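A Plarnon promete que a nova aplicação, lançada em outubro, vai travar o aliciamento de menores nas redes sociais. A prova apresentada é magra: 50 famílias de Bikdale, seguidas durante três meses.
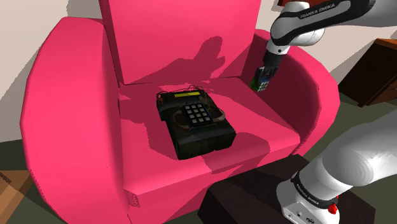
Poltrona cor-de-rosa com um aparelho preto de teclas no assento.

A associação Cadwaladr, que acolhe vítimas de tráfico, pediu os dados completos e continua à espera. A empresa fala em 1000 alertas – sem dizer quantos eram falsos.

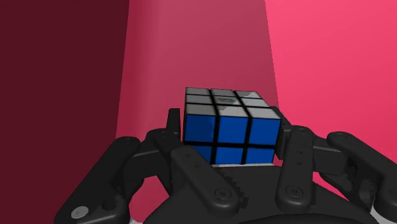 Última alteração: outubro, 17h50

A Keka, que financia o projeto, garante resultados dentro de cinco meses. Até lá, as escolas pagam a licença.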